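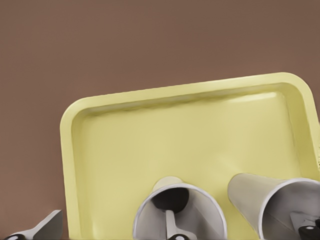 Plosamico Tray Set, simulated wrist views
Read me first (version 3)

This package contains rendered recordings of a robot hand working over a tray. It is offered by Woner as an add-on to the Plosamico simulation kit, and it can also be used alone. The text below explains what is inside, how the files are arranged, and what we think the set is good and bad for. Please read the part on known problems before you start a long training run.

Last change to this file: March 6, 2018

What you get

The set has 2454 short episodes. Each episode is one attempt by the simulated arm in the tray cell, and it is stored with the rendered views, the joint positions, the finger commands and the pose of the tray. All views are made by the renderer of the kit. There are no camera photographs in the package, and none of the numbers come from a real arm.

The episodes are divided into 33 groups. Inside one group the light, the colour of the tray and the colour of the table stay the same. Only the start position of the arm and the tilt of the tray against the view are changed. Between groups the colours and the light can change too. If you want to test whether your model depends on colour, please keep whole groups apart and do not mix episodes from one group into both training and test.

Folders

episodes: one folder for each episode, named with the group number and then the episode number
splits: text files with the episode names for training and for test
tools: a small reader, a viewer and the script that checks the package
notes: the change list and the licence

An episode folder holds the rendered views as numbered files, one table of the arm state, and one short settings file. The table has one row for each rendered step. The first column is the simulated time in seconds, the next columns are the joints in the order from the base to the wrist, and the last columns are the fingers. All angles are in radians. All lengths are in metres, also in the settings file, where version 2 used millimetres.

How to start

Unpack the package to a disk with enough free space. Then run the check script from the tools folder. It reads every episode and writes a line for each one which is damaged or missing. When the script ends without such lines, the package is complete.

The reader does not need the simulation kit. It gives you the views and the state table step by step, already matched in time. If you have the kit installed, you can also load an episode back into the cell and play it again from a different view. For this you need the same kit version which is written in the settings file. With another version the arm will move, but the contact with the tray can come out differently.

About the views

The view is mounted near the hand and looks down on the work, so the gripper is often inside the picture and covers a part of the tray. We did not remove it. Users who only want to find the tray should expect that one or more corners can be outside the view or behind the hand.
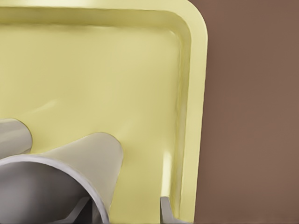

Traltska, writing to us after their test of version 2, asked why we do not supply a mask for the gripper, because their own model had learned to look at the fingers and to forget the tray. They also wished for a version with the hand hidden, for comparison.

We have thought about this for some time. A mask is now included for the test split, in the same numbering as the views. For the training split you can produce it with the kit, in the render settings, under "parts". A version with the hand hidden is not planned in this package. You can make it in the same way, by switching off the gripper before rendering. The physics is not changed by this, only what is drawn.

What it is suited for

We made the set for people who must find the position and the angle of a shallow tray from a view close to it. It is also useful for learning when the fingers are near the rim and when they are still over the floor of the tray. Andreadis has used the set as first training, before a smaller amount of their own recordings, and this is also the use we would recommend.

What it is not suited for

The set should not be used to decide if a grip is safe on a real machine. The tray is completely stiff in the simulation, and a thin tray of plastic will bend. The friction between finger and tray has one fixed value in all groups. Also, the set has no people, no hands of people and no second arm, so nothing can be learned from it about working next to somebody.

Known problems

1. The surfaces are very plain. A model which is trained only with these views can be confused by scratches, labels or wood grain. We advise adding your own textures.

2. In a part of the episodes the first rendered step is given twice. The reader skips the second one. If you write your own reader, compare the time column.

3. More than 1000 episodes have a very short approach, where the arm starts already low over the tray. They are correct, but they can have too much weight in training. The settings file marks them with the word "low".

4. Shadows are soft in every group. Hard light from one side is missing. We hope to add it in July.

Price and licence

The set is free for owners of the Plosamico kit. Others can order it from Woner for a single payment, and corrections to version 3 are then included. You may train models with it and sell these models. You may not sell the views themselves, or put them into another package, without asking us.

Reporting an error

Please send the episode name, the kit version and the lines written by the check script. A screenshot of the viewer is helpful when the problem is in a view. If you have changed the render settings, attach the changed file too. We answer in English.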